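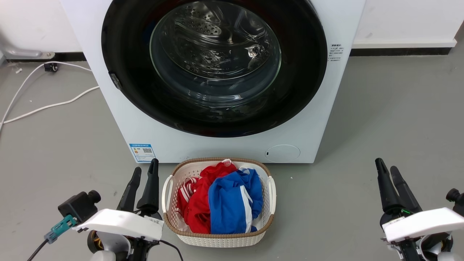 파주 공용세탁실 시범운영 중간보고

제출일: 2026년 8월 5일
수신: Vasgate 생활지원기금 사업 담당
사업명: 구테티(Gutetti) 공용세탁실

1. 보고의 범위

이번 보고는 파주 거점의 시범운영 첫 구간을 다룬다. 지원신청서에는 이 시점에 "입주 가구의 세탁 부담이 눈에 띄게 줄어든다"고 적혀 있다. 결론부터 쓰면, 줄었는지 아직 말할 수 없다. 세탁기가 설치되어 있고 사람들이 빨래를 가져온다는 것까지는 확인했다. 그 이상을 주장하려면 설치 전의 자료가 있어야 하는데 우리는 그것을 모아 두지 않았다. 신청서를 쓸 때 빠뜨린 부분이고, 지금 와서 입주자에게 작년에 빨래를 얼마나 힘들어했는지 물어봐야 믿을 만한 답이 나오기 어렵다.

2. 설비

드럼세탁기는 흰색 전면 투입식이며 흰 벽을 등지고 회색 바닥에 놓여 있다. 문이 커서 이불 홑청까지는 무리 없이 들어간다는 것이 이용자들의 대체적인 반응이다. 다만 앞판에 인쇄된 안내문이 중국어여서 읽지 못하는 이용자가 많다. 납품업체는 한글 안내 스티커를 별도로 보내겠다고 했고 두 차례 독촉했으나 오지 않았다. 지금은 사무실에서 뽑은 종이를 나눠 주고 있다. 종이는 금방 젖고, 젖은 종이는 버려진다. 업체의 약속을 실적에 넣자는 의견이 있었지만 물건이 도착하기 전에는 넣지 않기로 했다.

에너지 표시 라벨은 앞면 왼쪽 아래에 붙어 있고 QR 코드도 찍혀 있다. 신청서에는 "고효율 기기 도입에 따른 전기요금 절감"이 기대효과로 올라가 있다. 라벨이 붙어 있다는 사실과 요금이 줄었다는 사실은 별개다. 세탁실에는 별도 계량기가 없고 고지서는 건물 전체로 나온다. 절감액을 산출해 달라는 요청을 받았으나 현재 자료로 숫자를 만들면 추측에 지나지 않으므로 이번 보고에서는 뺐다. 계량기를 달면 다음 보고부터 적을 수 있다.

오른쪽 아래의 필터 점검구는 따로 적어 둔다. 점검 일지상 시범운영 기간에 필터를 청소한 것은 3회다. 계획은 11회였다. 일지를 안 쓴 것인지 청소를 안 한 것인지 구분되지 않는데, 담당 순번표에 서명란이 없었던 탓이 크다. 배수 불량 신고는 아직 없다. 그렇다고 관리가 잘된다고 쓰지는 않겠다. 이용량이 적어서 문제가 드러나지 않았을 가능성도 똑같이 있다.

3. 바닥과 전선

세탁기 왼쪽 바닥에 흰 전원선이 고리 모양으로 늘어져 있다. 설치 완료 보고서에는 "배선 정리 완료"라고 되어 있다. 우리 판단으로는 완료가 아니다. 바구니를 든 사람은 발밑을 못 본다. 벽을 따라 전선 덮개를 붙이는 간단한 작업이고, 설치업체에 추가 비용 없이 처리해 달라고 요구해 두었다. 답이 없으면 우리 예산으로 하고 잔금에서 빼는 방안을 기금 측과 협의하고 싶다. 세탁기 주변에 둘 수 있는 물건의 기준도 없다. 바닥은 비워 두는 것을 원칙으로 하는 한 줄짜리 규칙을 이용수칙에 넣을 예정이다.

4. 바구니

세탁 바구니는 격자무늬의 흰 플라스틱 제품으로, 윗단은 갈색이고 양쪽에 흰 손잡이가 달려 있다. 개당 3,000원에 샀다. 이 사업에서 불평이 가장 적게 나온 품목이고 가장 싼 품목이기도 하다. 처음 제안받은 Kemdale 바퀴형 수거함은 훨씬 비쌌고 세탁기 앞 공간을 많이 차지해서 거절했다. 거절한 것을 후회할 만한 일은 아직 없었다.

문제는 쓰는 방식이다. 이용자들이 바구니를 세탁기 문 바로 앞에 두고 간다. 빨간 바탕에 흰 줄이 든 옷과 흰 줄이 있는 파란 옷이 한 바구니에 같이 담겨 있는 식이다. 분리세탁 안내를 하고 있다고 지난 보고에 썼는데, 안내를 했다는 것과 사람들이 색깔별로 나눈다는 것은 다른 이야기다. 물 빠짐 민원은 3건 접수되었다. 세 건 모두 세탁실 탓인지 옷 탓인지 가리지 못했고, 보상 기준도 없어서 사과로 끝냈다. 같은 일이 또 생기면 사과로 끝나지 않을 것 같다.

밝은색과 짙은색 바구니를 따로 두자는 제안이 있다. 비용은 적게 든다. 효과가 있을지는 모르겠다. 바구니가 늘면 세탁기 앞에 쌓이는 바구니도 늘어난다. 한 달만 해 보고, 나아지지 않으면 거두는 조건으로 시작하려 한다.

5. 이용 현황에 대하여

기금 측에서 이용 횟수를 대표지표로 제시해 달라고 했다. 예약 장부는 있으나 장부에 쓰지 않고 돌리는 사람이 있고, 써 놓고 오지 않는 사람도 있다. 장부 숫자를 그대로 옮기면 그럴듯한 그래프가 나오겠지만 우리 스스로 믿지 않는 그래프를 제출하고 싶지 않다. 세탁기에 누적 운전 횟수를 보여 주는 기능이 있는지 업체에 문의했고 회신을 기다리는 중이다.

만족도 설문은 실시했다. 대체로 만족한다는 답이 많았다. 무료로 쓰는 시설에 대해 운영자가 직접 돌린 설문이므로 무게를 두지 않는다.

6. 다음 구간에 할 일

- 바닥 전선 정리. 다른 항목보다 먼저 한다.
- 필터 청소 순번표에 서명란 추가.
- 물에 젖어도 되는 한글 안내판을 자체 제작. 업체 스티커는 더 기다리지 않는다.
- 색깔별 바구니 한 달 시험.
- 세탁실 전용 계량기 견적.

7. 기금 측에 요청하는 사항

계량기 설치비는 현재 항목에 없다. 비품비에서 전용할 수 있는지 알려 주시기 바란다. 아울러 두 번째 세탁기 구입은 12월 이후로 미루었으면 한다. 신청서 일정대로라면 지금 발주해야 하나, 한 대가 얼마나 쓰이는지도 모르는 상태에서 한 대를 더 들이는 것에는 찬성하기 어렵다. 집행률이 낮게 잡히는 점은 감수하겠다. 미집행액은 정산서에 사유를 붙여 따로 제출한다.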